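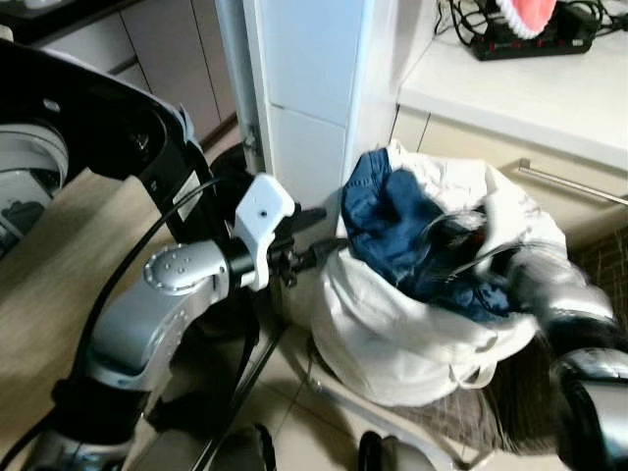
Trundine to sell its packaging arm

I've held a few Trundine shares since January, mostly out of stubbornness, so I was up early for this one. The company says it has agreed to sell Nutcombe, its packaging business, to the privately owned Pisora group. It gets 99p in cash for every Trundine share, and the lot goes back to holders as a special dividend. Not bad for a division most of us had valued at next to nothing!

What's left is the warehousing side, plus a small stake in Acharya that I keep forgetting about (so does the market, going by the price). The shares were up 5% when I last looked, then drifted a bit over lunch. I'd have expected more, but there's still a vote to get through and the pension trustees have to sign off the split.

Chief executive Nektarios Theodorakopoulos told the call that the 600 Nutcombe staff will move across on their current terms. He was a lot vaguer about head office costs - I asked twice and got the same answer both times, something about "a leaner centre in due course". Hmm.

My own view, for what it's worth: I'll vote yes, take the cash and hang on to the rest. The warehouses make decent money and the debt is small. If they start talking about buying something big with the spare borrowing, I'm off.

The circular is due out next month.

Recent items
Acharya holds its dividend again
Pisora raises 2 new loans
Why I sold my bank shares too soon

Contact | Copyright 2026 | Back to top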